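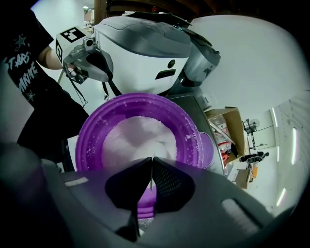
# Looking after a solid timber dining table

Notes for owners of oiled and waxed tables. Lacquered tops are covered separately at the end. Revised June 2020.

## Where to put it

Solid timber moves across its width and hardly at all along its length. A wide oak top will gain and lose several millimetres between summer and the end of the heating season. The fixings under the top are slotted to allow for this. Do not tighten them fully, and do not add screws or glue blocks to cure a small gap at the apron.

Keep the table at least 60 cm from a radiator or stove. Underfloor heating is acceptable if it is brought up slowly in November and not switched straight to full output. A cheap humidity meter on a nearby shelf is worth having. Between 45 and 60 per cent is comfortable for most furniture.

Direct sun darkens cherry and bleaches walnut. Move bowls, runners and lamps every week or two during the first year, or their outlines will show. If the table has leaves, leave them in for part of that time so that they colour with the rest.

## Daily cleaning

Wipe with a cotton cloth wrung out in plain water, then dry along the grain. Avoid:

- silicone spray polish, which interferes with any later refinishing
- microfibre cloths sold for use dry on glass
- neat washing-up liquid
- anything containing bleach or ammonia

Dried food can be softened under a damp cloth for two minutes and lifted with the edge of an old bank card. Do not use a kitchen scourer.

## White rings

A white mark is moisture held in the finish. Leave it overnight first, as many fade unaided. If it remains, rub lightly along the grain with a little paste wax on 0000 wire wool, wipe off and buff. On oak use a grey synthetic pad instead. Fragments of steel left in the pores will turn black when they next get wet.

## Black marks

These are in the timber itself, usually from iron and water reacting with tannin. Wax will not shift them. Oxalic acid solution will, but it must be applied to the whole board, rinsed well and left to dry for a full day before sanding. Wear gloves and eye protection, and a dust mask when sanding.

## Re-oiling

Once a year is enough for a table in daily use.

1. Clean the top and let it dry overnight.
2. Sand lightly with 240 grit along the grain and remove all dust.
3. Apply a thin coat of hardwax oil with a lint-free cloth.
4. Wipe off the surplus after ten minutes.
5. Leave for 12 hours before light use and a week before wet cleaning.

Lay used cloths flat outdoors to dry, or soak them in water before disposal. Oily rags left in a heap can catch fire without any flame near them.

A top of 210 by 95 cm takes less than 100 ml per coat. If you are using much more, it is going on too thickly and will stay tacky.

## Lacquered tops

Do not oil these. Clean as above and use mats under hot dishes. Scratches through the lacquer need a workshop repair. Contact Nga Phùng at the Koltcombe workshop with the table's dimensions and a photograph taken in daylight.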